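Pre-purchase inspection checklist: two-arm robot for bathroom turnarounds, with my comments

I fill this in before I'm allowed to ask for money, and it gets circulated with the budget request in April. The short version is at the top of each item and my rambling is underneath, so skip the rambling if you're busy. We have two quotes on the table, one from Clemard and one from Skosier, and both are for bathrooms in the guest flats at Beken.

1. Door widths and turning room
Result: pass, with a note
I went round with a tape and every bathroom door lets the base through with a bit to spare. The note is that the doors have to be open all the way back. One of them stops short against its own hinge, so I've put a new door stop in the budget (cheap!) and I'd like it fitted before delivery, please.

2. Floor
Result: pass
Large tiles, thin grout, no lip at the threshold. I'd been worried about rolling over joints but these are flatter than my kitchen. Wet floor is a separate question, see item 6.

3. Reach over the worktop
Result: partly passed
The worktops bulge out round the sink, so the arm has to reach further there than the drawing on the quote assumes. Clemard drew a straight counter. I've asked them to redraw it with the curve in, and I don't want to sign until it comes back. Reaching the back of the tap is the bit I care about most.

4. Mirrors and shiny surfaces
Result: open
Big mirror, glass shower, chrome tap. I've asked both suppliers in writing whether reflections bother the sensors and whether we'd be paying extra for software to deal with it. Skosier answered the first half of the question and left out the second - I've chased.

5. Gripper and small items
Result: open
This is the one that could blow the budget. Counters in real bathrooms have tubes and bits of paper lying about, and thin flat things are a different job from a soap bottle. I want to know which fingers come as standard and which are an add-on. Spare fingers were quoted at 922 for the set, delivery not included, and I'd buy one set up front so we aren't stuck waiting.

6. Water
Result: fail for now
Neither quote says what happens if the gripper gets splashed. I need a rating written down for the wrist and the fingers separately. If the answer is a cover, then the cover goes on the list and so do the replacement covers. I would also like to know who pays if it gets wet during the trial month. (I can guess.)

7. Cables
Result: pass, with a note
Anything that hangs off the arm can catch on a tap or a soap pump. Clips and sleeves are pennies compared with everything else here, so I've added a line for them.

A gripper holding a thin white strip, and the arms at the sink:
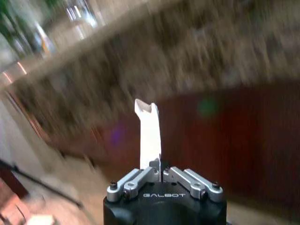
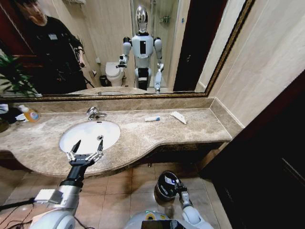 8. Emergency stop and people in the room
Result: open
Whoever is in there with it needs to be able to hit a stop without leaning across an arm. Bathrooms are small and you do end up standing very close. I've asked for a second, handheld stop in both quotes. Bermúdez, who cover our electrics, want to see it tested before they'll sign their part.

9. Service and warranty
Result: pass for Skosier, open for Clemard
Skosier give 12 months with call-outs included. Clemard's wording covers parts and goes vague on labour, so I've compared the two as if we'd be paying for labour ourselves. It does close the price gap quite a lot.

10. Storage and charging
Result: pass
The linen cupboard has a socket and enough floor. The bottom shelf has to come out, and the spare towels need to live somewhere else. Suggestions welcome!

Still to do before I send the request: the curved counter drawing, the splash rating, and the price of the standard fingers. If any of those isn't back by the end of the month I'll put in for the door stop and the cable clips only and bring the rest to the next round.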